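Subject: Re: [Vokthorpe-residents] Winter timetable for the ferry
From: Gunnel Lunde
Date: October 23, 2023

Dear all,

Lionel Lefèvre wrote:
> I have read the new timetable twice and I still do not see the
> 15.40 boat from Zovmont. Is it gone for the whole winter, or only
> until February? My daughter uses it after school four days a week.
> Also, does the 70-crown card stay valid, or must we buy a new one?

Lionel, I telephoned the ferry office this morning and they were quite helpful. The 15.40 is gone on school days until the end of February. In its place there is a boat at 16.15, but it does not stop at Chow pier when the wind is strong from the west. They decide this at noon and put it on the notice board, not on the web page. I asked if they could also send a text message. The lady said she would pass it on.

The card stays valid. If you have trips left from the summer you can use them as before, also on the late boat.

I think we should write a letter together. At the meeting in spring they told us that nearly 400 persons use the afternoon boats in a normal week, so it is strange to take away the one which fits with the school. Who wants to sign can write to me, not to the whole list please. I will make a draft and send it round before the weekend.
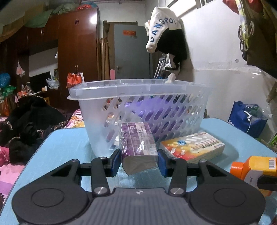 One more thing about the waiting room at Zovmont. It is now locked at 17.00, and the children for the late boat must stand outside. I have asked for the key, as we had two winters ago when the Pavance shop was still open and kept it for us. The office wants a deposit of 1000 crowns for it. I can pay this and we share it later, if somebody else will take the key on Tuesdays and Thursdays. I am at work in town on those days.

Please excuse my mistakes, I write this in my lunch break.

Greetings from the north side,
Gunnel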